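Ranger la table du fond, version rapide

Tout ce qui traîne sur le plateau, on le pousse contre le mur. Jouets, bricoles de la maison, on trie après. Le milieu reste libre pour travailler.

Les balles roulent, pénible. Un rond de serviette dessous ou un couvercle retourné - ça bouge plus. 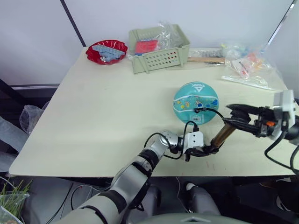

Pour un plateau clair : éponge à peine humide, savon noir, et on essuie tout de suite sinon ça fait des auréolles. Pas de poudre à récurer. Les étiquettes code-barres sur les jouets : un peu d'huile, 2 minutes, ça vient tout seul. Si il reste de la colle, on recommence.

Câbles - jamais en travers, une attache au bord et voila.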